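Speaker notes - getting out the vote in a ward you don't live in
Kelechi Haruna
Evening session, 25 minutes plus questions

Start without the slides. Wait until people at the back have sat down.

Thank them for having me. Say who I am: I ran the out-of-town canvassing for the Altard by-election in January, and before that I was an ordinary door knocker for six years. I have never been a candidate and I don't want to be one.

Say what the talk covers. It is about bringing people in from other places to help a local campaign in its last fortnight. It doesn't cover policy, and it doesn't cover how to pick a candidate. If anyone came for the session on leaflets, that is in the smaller room.

1. The Altard numbers

Altard is a small council seat. We lost it at the previous election by 70 votes. Turnout was poor then and it was always going to be poor in January.

The local branch had nine people who would knock on doors in the cold. They are good, but nine people can't cover a ward that size in two weeks. So we asked for help from Kudar, which is an hour away by coach, and from the student group.

We knocked on 1,836 doors over the last two weekends and the evenings between. Pause here, because people always ask whether that means doors knocked or doors answered. It means doors knocked. We spoke to somebody at a bit over a third of them.

We won. Don't dwell on it. Say plainly that I can't prove the visitors made the difference. The other side had a bad row over the car park and that helped us as well.

2. What visitors are good for

Visitors are good at volume. They turn up for one day, they want to be kept busy, and they will do streets that the local team has got tired of.

They are less good at long talks on the doorstep. A resident asks about the bus that used to stop outside the chemist, and the visitor has never heard of it. In the first weekend we had a lad from Kudar promise a woman that our candidate would bring the bus back. Our candidate had said no such thing. She rang the office on the following morning and our candidate had to go round in person and put it right.

After that we gave every visitor one rule. If you don't know, say you don't know, write the question down, and say somebody local will call. Then somebody local has to call. We got to most of them within two days. A few we missed, and I heard about it at the polling station.

Ask the room: who has been sent to a place they don't know and been handed a sheet with no map? Wait for hands. It is usually most of them.

3. The coach

Keep this short, I tend to go on about it.

Book the coach before you ask for names. People sign up for a thing that already exists. When we asked "would you come if we got a coach" we had a long list of maybes. When we said there was a coach leaving at 7.30 from the leisure centre, we filled it.

It cost us 600 pounds for the day, with the driver. That was the biggest single item in the budget after printing. Remember that it goes on the election return. Our agent had to ask for the invoice three times, so get it on the day.

Take a register on the way out and again on the way back. We left two students behind on the first weekend. They were in a cafe and had told a friend, and the friend had told no one. They came home by train and we paid.

Bring food. Something hot at midday if you can manage it.

4. The briefing

We did ours in the church hall at 9.15. It ran for forty minutes the first time, which was far too long. People had been sitting on a coach for an hour and wanted to be outside. The second weekend it was twelve minutes and no one complained.

What was in the twelve minutes:

The candidate's name, said out loud, twice. It's a name people get wrong.
The three questions we wanted asked, in order.
The one rule about not knowing.
Where the toilets are.
Who to phone.
Pairs, and which pair goes with which local.

What we took out was the history of the seat, a speech by the candidate, and a speech by me. The candidate came round the streets and met people there, and that worked better.

Put a local with each group of visitors, even if the local only stands on the pavement holding the board. Residents look past the visitor to see if they know anyone.

5. Walk sheets

We used paper. Some of you use Kikuchi on your phones and I have nothing against it. We tried it on the first morning. Batteries went flat in the cold, and one estate has no signal past the garages. By eleven o'clock we had pairs writing on the backs of leaflets.

So the second weekend was paper, with one person in the hall typing it all into Kikuchi as the sheets came back. That person needs to be a fast typist and needs to be left alone. Don't let the canvassers stand behind the chair and explain their handwriting. 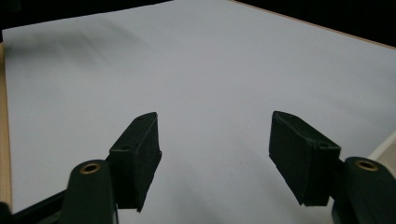 Sort the sheets by side of the road, odd numbers and even numbers, and not by the order they come off the register. This saves more walking than anything else I will say tonight. One pair on Ameo Road crossed over fourteen times in the first hour before they rang to ask if there was a reason for it. There wasn't.

Leave a wide margin for notes. Ask for block capitals. Put the date and the pair's initials at the top before they leave the hall, because they won't do it after.

Collect every sheet and lock them away. It is personal data, and a walk sheet left on a coach seat is a breach. Say this slowly.

6. Polling day

The visitors for polling day should be the ones who have been before. We had a lot of offers from new people on the day itself and we put most of them on the phones.

Our target list was 2,000 names, which was too many. We should have cut it by a quarter and called on each house twice. By six in the evening we were still on the first round in two of the streets, in the dark, in sleet. If I did it again I would be much harder about who went on the list.

Keep drivers back for lifts. Five people asked us for a lift after seven o'clock and we had one car free.

Send the visitors home before the count. They will want to stay, but there are only so many passes, and those belong to the local team who will be there next year.

7. Afterwards

Write to the visitors within the week. A proper message, with the result in it and something about the streets they did. Kudar had their own elections in May and we owed them a coach. We took 31 people. Some of our nine came, which I was pleased about, since they had said in January that they would never do it again.

Hand the unanswered questions to whoever won, or whoever lost. We had a box of slips at the end. The new councillor has worked through them and told me last month that there were four left. The bus is one of them.

If time is short, drop section 3 and go straight from 2 to 4.

Questions - likely ones

"How do you stop locals resenting it?" Ask them first. We didn't ask the branch before the first coach was booked, and two of them were cross with me for a while. They were right to be.

"Did residents mind people from outside?" A few did. If asked, visitors said where they were from. Most residents wanted to know if they were warm enough.

"Can we have the sheet template?" Yes. Leave an email address with me at the end, written clearly please.

"What about under-18s?" We took some, with a parent's written permission, always paired with an adult we knew. Check your own party's rules first, they differ.

Finish by 8.40. The hall is booked after us and the chairs need stacking along the left wall.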